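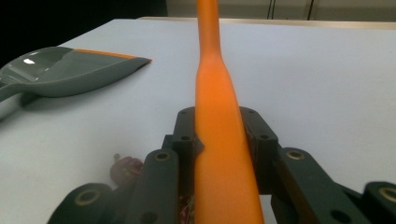
Section 5. Setting up a cash-out kiosk

Read this section before the Clelgate kiosk is opened to players. The work takes two people: one with a cage key and one with a floor supervisor login.

Before you start

The kiosk must be bolted down and connected to the floor network. If the network light on the back panel is red, go back to Section 3. Have the gaming license number for your property at hand. It is printed on the certificate from your state regulator.

Loading the cassettes

1. Turn the service switch to HOLD. The front screen changes to "Temporarily closed."
2. Open the lower door with the cage key.
3. Slide out both cassettes and fill them with the notes face up. Do not mix denominations in a cassette.
4. Push each cassette in until it clicks, then close and lock the door.
5. Enter the opening amount for each cassette on the service screen. The second person must confirm it with their own login.

Caution: Never leave the lower door open with the kiosk out of HOLD. The dispenser can start without warning and injure fingers.

Setting the payout limit

1. From the service menu, choose Limits, then Ticket Payout.
2. Type the largest ticket the kiosk may pay. Tickets over this amount are sent to the cage.
3. Press Save. The new limit applies from the next ticket.

Note: The limit may not be higher than the one set by your state. Zatulent does not check this for you.

Testing

Print a test ticket at any slot machine linked to the Trenmont ticket server and insert it at the kiosk. If it is rejected, clean the reader slot with a dry card and try again. After 3 rejections the kiosk locks and must be reset from the supervisor login.

Keep the test receipt with the drop paperwork. Void the test ticket on the server before the end of the shift, or it will show as a variance in the Arruda audit report.

Changes to this section are logged by Jean MacKinnon, Technical Documents. Last revised 26th July.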